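# Bad episodes when collecting two-arm dish rack demos – keep or throw out?

**posted by rackmount_nell**

I'm gathering teleoperated examples for a bimanual policy. The task is to take plates out of a dish rack and lay them flat on the counter. Both arms are fixed to the front rail of a booth, each has a camera on the wrist, and there is one more camera that doesn't move. We record with the Zellanby logger and train with a stock imitation learning script, nothing unusual.

So far I have 3,094 episodes. When I went back through them I found a lot that I wouldn't call clean. The operator goes for a plate, the finger catches a rim, they back off and go in again. Sometimes they stop for a few seconds to look at the wrist view and work out where the next plate starts. The plates stand close together, so this happens most at the start of a grasp. 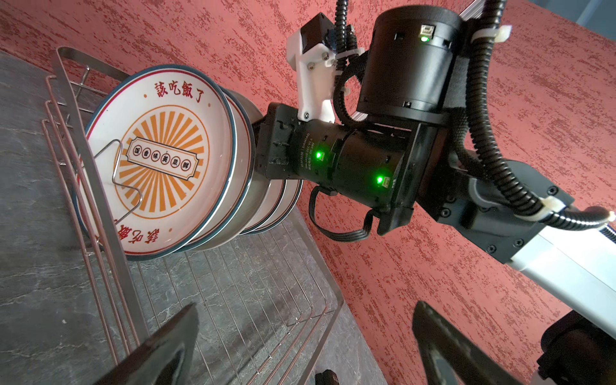 My first thought was to delete all of those and keep only the episodes where the grasp works on the first try. But that takes out a big part of the set, and almost all of what goes is the hard grasps. The easy ones stay. I trained a quick model on the clean part and it succeeded in 17 out of 40 trials. When it missed, it mostly stayed where it was and kept closing on nothing.

Second thing: three people have been driving the arms and they don't agree on which arm goes first. One always uses the right arm for the rack and holds the left one back near the plates that are already down. The other two switch as they feel like it. Does that matter, or does the model sort it out?

**posted by Prusia_bench**

Keep the retries. A model that has only seen perfect grasps has no idea what to do after a miss, and that fits what you describe. What you want to delete is the stuff where the person did something you never want copied: long pauses, bumping the other arm, dropping a plate and ending the episode there.

How I do it:

1. Mark each episode as clean, recovered or failed. Do it right after recording, while the operator still remembers.
2. Keep clean and recovered. Put failed in its own folder, don't erase it.
3. Trim pauses longer than a second or so. If you leave them in, the model learns to pause, and then it pauses forever.
4. Check that the three camera streams still line up after trimming. Our logger at Nosska dropped frames from one wrist camera for most of March and we only found out when we trimmed.

On the arms, yes, it matters. Pick a rule and write it down. The rule we use is that whichever arm starts at the rack does the whole grasp, and the other arm waits open and low until there is a plate to deal with. It's dull to drive that way but the curves look much better. If you don't want to throw away the mixed episodes, add a label for who was driving and condition on it, or at least try training on one operator's share first to see how big the gap is.

Also move things around between episodes. Change how far the rack is from the wall, how many plates are in it, which way the patterns face. Leave a few small unrelated objects on the counter in some of them and shift those too.

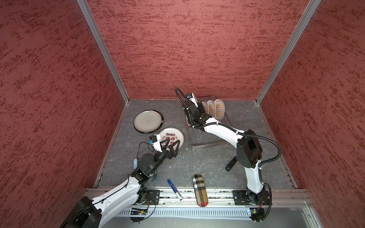

**How often should the layout be changed during a session?**

After every successful episode, at least a little. We turn or slide one thing each time and do a full reset of the whole counter after 19 episodes. The number has no meaning, it was just what fit before the operators needed a break.

**posted by lodhi_user_b**

just collect more. we use the Lodhi rig and anything under a few thousand was useless for us, then it got better on its own. didn't label anything

**posted by rackmount_nell**

Thanks both. I already have a few thousand so I don't think more of the same is going to fix it. I put back the retries and cut the pauses this afternoon, and the streams do line up, apart from one session where the left wrist camera starts late. I've dropped that session.

For the arms I'm going with the fixed rule for new recordings. For the old ones I only have the operator name in the session notes, so I'll need to copy it over by hand. If there is a way to add a field to old Zellanby files without exporting everything again, I'd like to know.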